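Home | Scores | Teams | Schedule

Estari guard Ardalan Ansari will miss the start of the season in October with a sprained left ankle, the club said. He was hurt in the second half of a preseason loss to Trirel and sat out the last 2 practices.

Ansari led Estari in assists last year with 391 and started every game. Rookie Celina Kurek is expected to run the offense while he recovers.

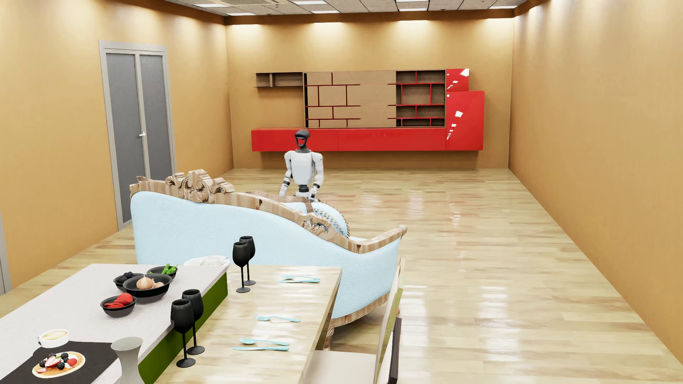
Kurek said she had spent most of the summer learning the plays from Ansari and "would rather have him out there, but I know the calls."

Estari opens at home against Muko at 7 p.m. The club has sold 900 season tickets, and seats for the opener are still on sale at the arena box office.

We use cookies to improve your visit. Accept | Settings

Contact us | Back to top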